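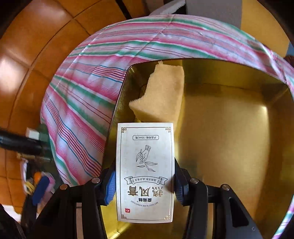

2018年5月25日 家里,客厅地上

项目:Bíró(手持夹爪,第二版手指)
今天要弄的:换了新手指以后重新标开合,夹几样形状烦人的东西,把左右不同步那个老毛病查清楚。

先记结论,免得下次翻半天找不到。新手指能用,夹纸盒很稳;左右不同步的根子在连杆根部的孔,跟弹簧没关系,我冤枉了弹簧两个星期。编码器全开读 3488,夹住药膏盒的时候读 2672,两个数都写在盖子里面的胶带上了,别再擦掉。Druvley 那边的记录脚本改过,旧文件读法不一样,后面有写。

好,下面是流水账。

上午把东西从工坊背回来。本来想就在工坊弄完的,可是周五那边激光切割机排得满满的,抽风机一开我连自己拨开关的声音都听不见,而今天偏偏要靠耳朵听连杆响不响。所以工具包一卷就回家了,地上铺块布开工。铺布是上次的教训,小垫圈掉到瓷砖缝边上弹一下就不知去向,掉布上起码还能捡。条纹布也有条纹布的坏处,银色小零件落在花条上,眼睛要找好一阵。下次还是带块素的,灰的最好。

先装手指。第一版手指是直的一整根,夹薄东西还行,夹盒子就只有指尖一条线碰到,盒子一歪就转。第二版改成平行连杆,指面从张开到合上都保持同一个朝向,这个想法说起来大家都懂,真要自己做,孔距差一点点指面就往里倒或者往外撇。我在 Motcombe 板子的旧图纸背面画了好几遍四边形,最后还是老老实实用卡纸剪了个样子,图钉当销子,在桌上推来推去看。卡纸模型真的好用!比在软件里拖滑块直观多了,手一推就知道哪一段会卡。

销子用的是 Flasthorpe 寄来的那包。他们家的东西尺寸倒是准,就是包装爱偷懒,长短混在一个袋子里,我坐在地上一根一根分。分完才发现短的那种正好合适外侧连杆,长的要磨一下端头。磨的时候记得夹在木头里磨,别直接拿钳子咬,咬出来的毛边会啃孔壁,第一版就是这么啃坏的。

装的顺序(给下一个装的人,多半还是我):
先把内侧连杆穿好,不要压紧。
外侧连杆对上去,手指推到全开,再推到全合,来回几趟。
顺了再压销子,压的时候手指停在半开的位置。
最后才贴垫。

为什么半开压,我试过全开的时候压,合到底那一下会有点别劲,像门框歪了的门,最后一截要多推一把。半开压就没有。道理我说不太清,猜是孔里那点间隙在两头分得匀。哪位有空算一下请写在旁边。

垫子是蓝色带棱的那种,左右两块颜色深浅不一样,右边深一些。笔记里以后就叫浅垫和深垫,省得"左""右"搞混。左右这个事我先定死:一律从相机这一头看过去,画面里的左就是左。上次的记录里有一半是我正对着夹爪写的,左右全反,看得我自己都要发火。旧的那几页我没改,在页角画了个圈,看到圈就把左右对调着读。

棱的方向也讨论过(跟自己讨论)。平面垫夹光滑纸面会慢慢往下溜,手上一抖就溜一点,等你注意到已经歪了。带棱的咬得住,代价是软纸盒上可能留印。今天看下来,轻夹不留,重夹没敢试,盒子还要还回抽屉里的。

然后是标定。步骤跟以前一样,上电,松开扳机,等读数不跳了抄下来,就是全开。3488。又松开、握紧、再松开,重复到我手酸,回来还是 3488,这一点很让我高兴,第一版每次回来都不一样,像个记性不好的秤。合到底那个数我今天没记进正式表里,因为垫子会压扁,手劲不同数就不同,记了也是骗自己。等做了机械限位再说。

夹的对象。我想找一个棱角分明、面上印东西多、又不太重的,翻抽屉翻到一盒热风膏,白盒子,金色大字,四个角上有那种回纹花,旁边还有小标签写着 50ml/瓶。太合适了。印得这么花,相机对焦一下就对上,盒子歪没歪看那圈细边框就知道,等于白送一个水平仪。字在相机里是倒着的,这个不用管,后处理的时候整张转一下就行,但看实时画面的时候脑子会打结,我伸手往右挪,结果挪错过好几次。

底下放的是金色的大铁皮盒,角上垫一块海绵。用铁盒是想看反光对画面影响大不大。大!盒壁跟镜子似的,近的那个角黄黄地亮一片,右边盒底那头也有一块亮斑,自动曝光一看到它就往下压,然后药膏盒的白面跟着变灰,上面细线画的那枝叶子就糊掉一半。我把曝光锁死以后好很多。锁的方法:先对着白盒子停一会儿,等亮度稳了再锁,不要对着铁盒锁。这条重要,我画了星。

曝光这件事多写几句吧,反正今天花在它身上的时间比装手指还多。最开始我以为是相机线接触不良,画面一明一暗,很像信号时断时续的样子,我把线拔了插、插了拔,还换了一根,没用。后来无意中把手掌伸到铁盒上面挡了一下光,画面马上就安静了。坐在地上骂了自己一句。凡是画面忽明忽暗,先拿手挡挡反光,再去怀疑线。线那么贵。

海绵那块是从包装里撕下来的,边是毛的,懒得修。本来打算让盒子靠着它立起来再去夹,后来发现它最大的用处是当背景,淡淡的黄褐色,没有纹理,白盒子的上沿在它前面特别清楚。分割脚本以前老把盒子边跟铁皮的亮边认成一条,有海绵挡着的那一段就认得对。所以背景里放一块哑光的东西很值,下次裁一块大的铺满盒底试试看,也许铁盒就不用扔了。

夹住以后抄数:2672。夹了放、放了夹,落点都在这附近来回蹭,我就取了停得最久的那个写上去。严格地说应该画个分布图,Druvley 里数据都存着,改天再画。

现在说不同步。

症状大家都知道:扳机慢慢扣,左指先动,右指要等一下,然后突然追上来。夹硬东西看不出来,两边最后都顶住了;夹轻的、站着的东西,左指先碰到就把它推歪,右指再来的时候它已经斜了。第一版的时候我把账算在复位弹簧头上,因为两根弹簧拿手捏着确实一硬一软,于是换弹簧,剪短,拉长,又换回来,折腾两个星期。

今天换了新手指,弹簧原封没动,症状居然换了边!变成右指先动,左指等。弹簧没换,毛病换了边,那就跟弹簧不搭界了嘛。能换边的只有跟着手指一起换掉的东西,也就是连杆和销子。

于是把左边拆了,单独拿着连杆晃。根部那个孔,销子插进去能晃,外侧那个孔不晃。右边两个都不晃。所以扣扳机的时候左边得先把那点空当吃掉,手指才动。这么简单一件事,我早该拿着零件晃一晃。

为什么只有左边根部松,我回忆了一下,钻这批孔的时候左边那片是最先钻的,钻头刚换上去,台钻夹头没拧到位,钻出来多半带点椭圆。没有证据,零件也没法倒回去看,就当提醒:换完钻头先在废料上钻,钻完插根销子晃晃,再上正片。

修法有三个想过的。一个是扩孔加衬套,正经做法,可是家里没有衬套,也没有合适的铰刀。一个是换粗销子,那外侧也得跟着改,牵一发动全身。最后用的是最土的:孔壁上薄薄抹一层胶,等它干透,再用手拧着钻头慢慢修回来。手拧!千万别上电钻,一上电钻胶就整圈掉出来,这是第一次的下场,抹第二次才成。装回去以后左右基本一起动了,用手机慢放看,还有一丁点先后,肉眼看不出。我知道这是临时的,胶哪天会磨掉,所以正式的连杆还要重做一对。

等胶干的时候没事做,就把右边外侧大臂上那颗小螺丝的事想了一遍。那颗螺丝位置太靠边,螺丝刀要斜着进,斜着进就容易滑。那一片上本来就挖了个长三角的减重槽,再往里挪螺丝就撞到槽边了。可以把槽缩短一截,换来螺丝往里走一步,重量多不了多少。反正下一版要重切,写进清单里。

顺便说说减重槽。当初挖它是觉得手持的东西能轻一点是一点,后来整机上秤,手指这一对再怎么省也就是个零头,大头在电池和握把那边。早知道就不挖了?也不一定,挖了以后看着确实利落(虚荣心),而且侧面能从槽里看到里面的线走得对不对,这个用处是后来才发现的。先留着。

复位弹簧重新测了一次,既然冤枉了人家就补个清白。拿小秤钩着指尖往合的方向拉,刚好拉动的时候秤上是 176 克。另一边也拉了,读数一样。我当时就对着弹簧说了声对不起。所以捏着一硬一软全是我手指头的错觉,以后凡是"我捏着觉得"这种话,写进本子之前先上秤。

下午试夹,按难易写:

药膏盒,立着,从两侧夹。稳。拎起来晃,不转。指面跟盒子侧面是贴平的,没有哪一头翘着,平行连杆这件事算是值回票价了。

药膏盒,躺着,从短边夹。也行,但是要把夹爪放得很低,握把的下沿会碰地板。碰地板这个问题第一版也有,我一直没当回事,今天碰得多了才觉得烦。握把往上抬一个角度就好,可抬了以后相机也跟着抬,看不到指尖。两头不能兼顾,得把相机座做成单独能调角度的。

海绵,随便夹。好夹,什么都好夹海绵。唯一要注意的是毛边的屑会卡进垫子的棱里,卡了以后再夹光滑的东西就打滑,用旧牙刷刷一刷就好。

铁盒的边。夹不住,边太薄又带弧,浅垫和深垫对上去中间总有一头是悬空的。试了几回放弃。这种薄边可能需要指尖前面再伸出一小截钩,像指甲那样。先记下来,不着急。

一枚硬币,平放在布上。夹不起来,一夹布就跟着皱起来,夹了一手布。换到瓷砖上也不行,棱垫的下沿是圆的,够不着。还是那句话,缺个指甲。

夹硬币的时候顺便发现布会骗人:布一皱,看画面像是夹爪在抖,我还以为胶那边又松了,停下来查了半天。后来把布拉平压住角,抖就没了。布底下垫的东西是鼓的,放什么上去都有点往旁边滑,下次把布铺在平的地方再试,别图省事。

Druvley 那边改了什么:

以前记录是扳机一动就开始写,松手就停,结果最有意思的那一小段,就是刚碰到东西之前,经常缺个头。现在改成一直在写,在缓冲里转着,扣扳机的时候把前面那一段一起存下来。文件会大一些,能接受。

编码器那一列挪到了时间后面,以前在最后。旧脚本读新文件不会报错,只会读出莫名其妙的东西,这种最坏,所以我在文件第一行加了版本字样,读之前先看一眼。谁还在用旧脚本,请更新,或者来跟我说一声我帮你改。

相机和编码器的时间还是没对齐。现在靠的办法很土,开始记录以后先猛地一合一开,画面里看手指什么时候动,数据里看数什么时候跳,两边一对。每段都得做一次,忘了做的那几段基本废了。今天我忘了两段。准备让 Motcombe 板子上的灯在开始那一刻闪一下,灯就装在相机看得见的角上,这样不靠人记。工坊里好像有人抽屉里有剩的小灯珠,问问看。

还有换算。编码器数到指尖开口之间不是一条直线,平行连杆走的是弧,两头密中间疏。我原来偷懒拿直线凑,夹大盒子和夹小盒子的开口都算偏。今天拿卡尺卡着几个位置量了,准备回去做张表,查表插值完事,不推公式了。量的时候要两只手,扳机就没人扣,我是拿橡皮筋绑住扳机、一格一格往里塞纸片来定位置的,样子很难看但是管用。纸片用名片那种厚度正好。

浪费时间的事也记一笔:电池。夹着夹着读数开始飘,我以为标定白做了,把全部步骤又来一遍,结果是电池快没了。换上满的,3488 又回来了。板子上其实有电压脚可以读,我当初嫌麻烦没接。接上吧,就一根线的事。

手感方面,用久了虎口疼。扳机的行程现在定得长,扣到底要整只手往里收,短时间没感觉,像今天这样一下午就受不了,晚上拧瓶盖都觉得手软。想把扳机支点往前移,行程短一点,力会大一点,弹簧那 176 克本来就不算重,有余量。或者先用胶带缠一圈让握把粗些,这个明天就能做,试了再决定要不要重新画。

孩子手小的也想拿来玩,试了试,扣不到底。这个不在设计范围里,但是来工坊参加开放日的小朋友肯定会抢着拿,做个小号扳机套上去应该不难,放到很后面。

待办,想到哪写到哪:

左右连杆重切一对,先在废料上试孔。
外侧大臂的小螺丝往里挪,三角槽缩短。
指尖前面加"指甲",先用卡纸剪个形状比一比。
相机座改成能单独调角度。
灯,时间对齐用。
电压脚接上。
查表换算,卡尺的数在本子最后一页,铅笔写的,快描一遍免得蹭没了。
跟 Flasthorpe 说一声长短销子分开装。说了估计也没用,还是说一声。
铁盒里铺哑光底再拍一组,跟今天锁曝光的那组放一起看。
素色的布,7 块钱一条的那种就行,巷口杂货铺有,顺路带。

给工坊同事的话:夹爪我周末留在家里,要用的话提前说,别直接去柜子里翻,柜子里那个是第一版,手指已经拆空了,只剩握把。第一版的弹簧别扔,测过没问题,装在写着"坏"的小袋子里,袋子上那个"坏"字是我写错的,看到的人顺手划掉。

另外台钻夹头那把钥匙又不见了,挂绳还在钩子上,钥匙没有。上次拿去的人请还回来,我重切连杆要用。

晚上补一条:胶过了一顿晚饭的工夫又去晃了晃左边根部,没松。扳机慢慢扣,两边一起走。药膏盒再夹一遍,还是 2672。盒子放回抽屉了,角上没有压痕,工具包里少一把小十字,应该还在布底下,明天收布的时候抖一抖。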